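The Arm Is the Easy Part of the Budget

When Wonberg, a contract packager of small household goods, set out to buy its first mobile robot arm, the purchase request ran to one page. It listed an arm, a gripper, a base and a charger. By the time the equipment was running on the floor, the file had grown to include flooring, spare parts, a software subscription, a second gripper and a line labeled simply "sundries."

Most small companies that buy automation go through some version of this. They shop for the arm because it has a price and a data sheet. The rest of the money goes out over the following year in amounts too small to need a signature.

Wonberg looked at three suppliers. Skinley offered the lowest purchase price but sold its service plan separately. Ruchti bundled training and the first year of support into a higher figure. Urosum would only lease. The company's buying team put all three on one spreadsheet over the same period and found that the order changed. Skinley, cheapest on day one, came out in the middle. Ruchti came out lowest, and Wonberg bought from Ruchti.

The spreadsheet still missed several things. The first was the gripper. Suppliers quote one as standard, and it usually handles the parts in the supplier's demo. Wonberg's parts included soft pouches and thin cartons, and the standard fingers were wrong for both. A second set of fingers took 30 days to arrive. The arm sat idle for most of that time while the support period ran down.

The advice from the floor is to send the supplier real parts before signing, including the ugly ones. Ask for the fingers to be quoted on the same order as the arm, with the same delivery date.

The second was cable and hose. A robot arm that moves all day pulls on everything attached to it. Wonberg went through 2 sensor cables in its first quarter, and neither was a stock item. The replacement cables cost very little. The shipping and the lost shifts cost far more. The company now keeps spares of every cable in a drawer and counts them in January, when the yearly budget is drawn up.

The third was the everyday material that keeps a machine going between service visits. Tape, film, ties, bolts, wipes and thread locker never appear in a quote. Wonberg's spending on these came to $1,073 in the first year, all of it charged to general maintenance, where it could not be traced back to the robot until someone went through the receipts. It is a modest sum next to the price of the arm, but it was missing from the plan, and it had to come out of a budget meant for conveyors. 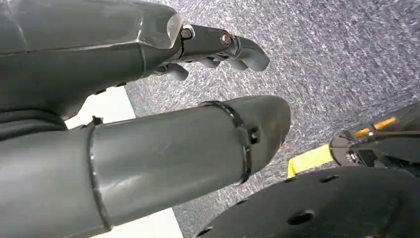
A separate cost code fixes most of this. Open it on the day the purchase order goes out and charge everything to it, down to the zip ties. After a year the company has a real figure to use for the next machine, and it can tell whether a repair is becoming a habit.

Floor space deserves its own line too. A mobile base needs a surface it can cross without catching, and a switch from one floor covering to another is a place to test before delivery. Ask the supplier for the largest step or gap the base will accept, in writing, then go and measure.

Wonberg plans to order a second arm next year. The request is longer this time. It names the fingers, the cables and the spares, and it sets aside money for the small supplies based on what the first arm used. Urosum has been asked to quote again, since a lease may suit a machine that will only be needed in the busy season. The team expects to have all the quotes in hand before the January budget meeting.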